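The Small Trade in Old Hatpins

Graziella Grasso keeps her stock in shallow drawers, sorted by the length of the pin and then by the head. She has 1,376 hatpins at present, and most of them will never go on her website. She sells perhaps 132 a year, nearly all to people who already own a few.

She bought her first at a flea market in Tralden, in a cigar tin with some buttons. It had a glass head and a bent stem. She paid for the tin and threw in an extra dollar for the pin.

Prices have moved since then. A plain steel pin with a black glass head is still cheap, and beginners should start there. Enameled heads cost more, and signed silver ones more again. At the June sale in Ploltunness last year, a matched pair in their original case made $700. The case was worn at the hinge. Without it, Grasso thinks, the pair would have struggled to reach half that.

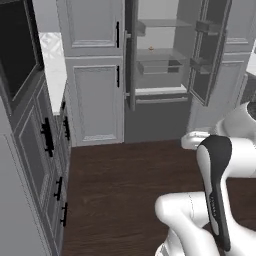
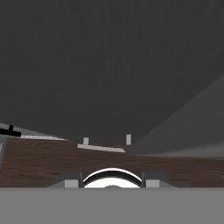
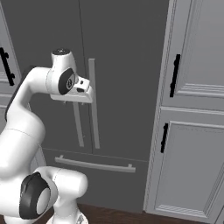

Fakes are the main worry. Many are old buttons or earrings glued to a new stem. Grasso looks first at the join between head and pin. An old one usually has a small metal collar, and the wear on the collar should match the wear on the head. Bright glue is a bad sign. So is a stem with no discoloration at all.

Cleaning causes more damage than storage does. She wipes the stems with a dry cloth and leaves the heads alone. A collector in Sindedon once sent her some 600 pins that had been soaked in silver dip, and the foil behind many of the stones had gone dull. She bought only the plain ones.

Her next table is at the Mancuso fair, where she will bring two drawers and a tray of stands. The stands sell better than the pins.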